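1/ ok quick thread on moving into a 298 sq ft studio bc three people asked me the same stuff this week. typing this on the bus so sorry in advance

2/ the listing said "full kitchen". it was a sink, two burners and a shelf. no oven. ask about the oven BEFORE you sign - I didn't

3/ also ask who pays for heat. mine is included, my friend Alina's isn't and her March bill was ugly

4/ stuff I bought the first week and still use: toaster oven, folding table, one good lamp, a rug from the Eklund outlet. stuff I bought and gave away: pretty much everything else
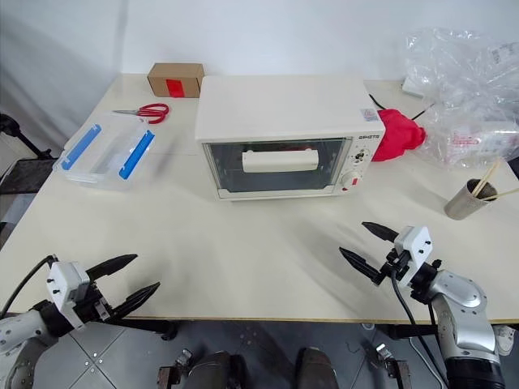 5/ measure the stairs too, not just the room. my couch went up 6 flights and then would not turn the corner. back down 6 flights. Ottar still brings it up

6/ movers. got quotes from Brinar and two other places, all over the map. went with a guy Ulla knew. 7 boxes plus the matress, done before lunch

7/ label boxes on the SIDE. you can't read the top when they're stacked. learned this at midnight looking for a phone charger

8/ deposit: take pics of every wall the day you get keys and email them to the landlord so there's a date on it. my last place in Andham tried to keep mine over a scuff that was there when I moved in. got it all back, took around 13 emails

9/ noise. go see the place at night. mine is over a bar, fine on the tour at noon, not fine at 1am. earplugs, a fan, you get used to it kind of

10/ food - I eat a lot of sausages now. no regrets
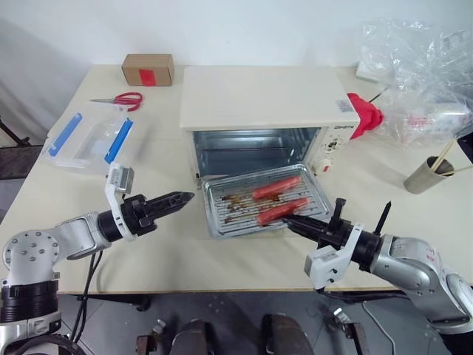 11/ last one, renters insurance. get it. cheaper then you think and Paavo's upstairs neighbor flooded him in week two

12/ my stop. will answer replies tonight maybe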